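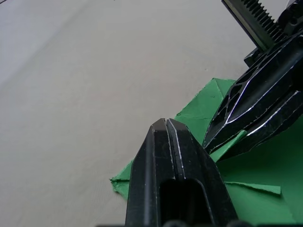
Does anyone know how the injury replacement rule works in the Deltoscombe summer league? I've been following Roden for 2 seasons now and I absolutely love it, but I can't get my head around this bit! Our left winger has done her hamstring and the club says she's on the "short list", so she can't play until she's missed a set number of matches. I tried working out who might come in by drawing our formation on a piece of green paper, and it ended up crumpled and folded with me none the wiser. Can we sign someone new straight away, or do we have to use a player from the reserves? And does she still count towards the squad while she's out? We've got Leken next and I'm so excited, but I'd love to understand it before kick-off.
Nusrat Mohmand
June 29, 2020

Great to see another Roden fan on here! The short list means she sits out two league matches at least, cup games don't count. While she's on it her place in the squad is open and you can fill it from the reserves on the day, no paperwork at all. Signing somebody from outside is different, the form has to be in before the window shuts in August and the league charges the club for it (it was 600 last year, which is a lot for a side our size). My bet is they'll bring up Arnardóttir from the reserves. She came on for the last 45 minutes of the friendly and was brilliant, she ran at their full back every single time she got the ball and the whole touchline was on its feet. I really hope she starts!
Ashraf Berrada

Pretty sure it's the same as the winter league? Check the handbook, there's a page on it near the back. Up the Roden!!
leftfootonly

Thank you both, the bit about cup games is exactly what I was missing. So she could be back for the return match against Leken if the hamstring behaves. And yes to Arnardóttir, I only caught the end of that friendly but what a player!
Nusrat Mohmand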